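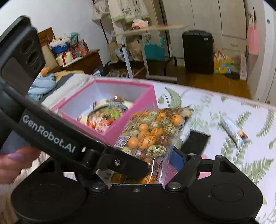

Bag of speckled candy eggs, some orange, some pale green and cream.

Virnov floating pool skimmer, one season in

Quick one as I've got the pump running and a barbecue to sort. Bought the Virnov skimmer in spring, the solar one, after our old Galla died. Pool is a plain in-ground, salt, big gum tree right over the deep end. So leaves. Always leaves.

Setup: easy. Clip the basket in, screw the paddle arms on, drop it in. Took me 12 minutes and most of that was hunting for the screwdriver. Instructions are one sheet, tiny print, fine.

What it does well. Surface stuff. Gum leaves, blossom, drowned bees, that yellow dust you get when the wattle goes off. Put it in after breakfast and by lunch the top is clear. Skimmer box on the wall used to need emptying every day, now it's twice a week if that. Pump hours are down too, I've cut ours back to 4 a day and the water's holding colour.

What it doesn't. Corners. It gets to the steps end, bumps, has a think, bumps again. I end up giving it a shove with the pole. And it does nothing for the floor obviously, you still need a vac or a robot for that. Don't let the shop tell you otherwise, ours had a go.

Cloudy days it's slow. In June it barely moved so I pulled it out and put the cover on instead.

Basket is a decent size but the latch is stiff and the flap lets bits back out if you lift it too fast. Lift slow. Tip toward you. Learned that with a armful of wet leaves down my shirt.

Price. I paid 80 dollars more than the Paracha, which a neighbour has. Hers is noisier and the basket is half the size, but it turns better. If your pool is small or kidney shaped get that one. Long rectangle like ours, Virnov.

Spares: ordered a second basket from Idberg, 34 dollars with postage, which is steep for a bit of mesh and plastic. Fit was good though. Came in a week.

Would I buy agian? Yes, on special. Not at full price, not with that latch.

Oh and rinse the solar panel. Salt crust builds up and it goes half speed. Wet cloth, done.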